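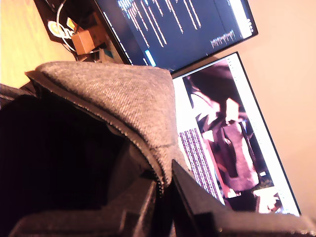
Gray knit hood with a metal zipper, at the desk.

Lonach Textile Care: Frequently Asked Questions

We repair and clean knitwear, jackets and felt bags. Many customers write to us with the same questions, so we collected the answers on one page. If your question is not on it, please use the contact form.

What kind of things can I bring?

Hooded jackets, sweaters, coats and bags made of felt or wool cloth, also with leather trim. We do not take shoes, and we do not take fur.

My hood has lost its shape. Can it be saved?

In most cases, yes. A knit hood becomes long when the jacket hangs for many months on a hook by the hood itself. We wash it, lay it flat on a towel and shape it by hand while it dries. Please do not try this with a hot iron at home. The ribs become flat and they do not come back.

How should I hold the fabric when I close a zipper?

Take the edge of the fabric close to the teeth and keep it straight with one hand. Pull the slider with the other. On a knitted jacket the cloth stretches easily, and if you pull only at the slider, the edge becomes wavy after one winter.

The zipper is hard to move. What can I use?

A little candle wax on metal teeth, then move the slider up and down a few times. Wipe away the rest with a dry cloth before you wear the jacket. Oil is a bad idea on gray knit, it leaves a dark line. If a tooth is missing, wax will not help and you should send it to us.

Can I put a felt bag in the washing machine?

Please don't. Wool felt shrinks in warm water, and leather parts become hard. For normal dust use a soft clothes brush and always brush in the same direction. A small stain can be taken with a damp white cloth and cold water. Press, do not rub.
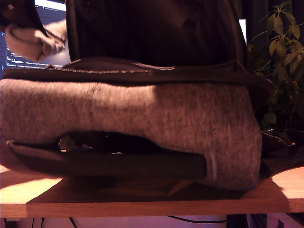
Leather trim needs its own care, separate from the felt. We use the Fadeck leather cream, a very small amount on a cotton cloth, and we keep it away from the wool. Dark brown leather is more forgiving than light leather, but the cream can still make a spot on the felt next to it. On a gray felt bag with dark brown piping, like this one lying on its side on the wooden table, we go slowly along the row of lighter stitches, so that no cream gathers in the small holes. Let it rest overnight before you carry the bag again.

How do I store a bag in summer?

Empty it completely, also the small pockets. Fill it with clean paper and put it in a cotton sack, in a dry place. Lay it down or stand it up, but do not hang it by the straps for the whole season. Cedar wood against moths is good, and you should renew it every year in May.

How long does a repair take?

A zipper repair takes 3 working days. Cleaning of a felt bag takes longer in December, when many people bring their winter things at once. We write to you when it is ready.

What does it cost to send a parcel?

Return shipping is 19 dollars for one parcel. If the repair costs more than 100 dollars, the return shipping is free. Please pack the bag in a box and not only in a plastic envelope.

Where can I leave my things in person?

You can leave them at our counter in Porkcombe, or with our partner shop Okabe. Okabe only accepts and gives back, they cannot tell you a price. In Porkcombe we open at 9 in the morning and close at 5 in the afternoon.

Do you give a guarantee?

Yes, for the sewing work. If a seam that we made opens again, we sew it one more time without cost. Please keep the paper ticket with your order number, we need it to find the old repair.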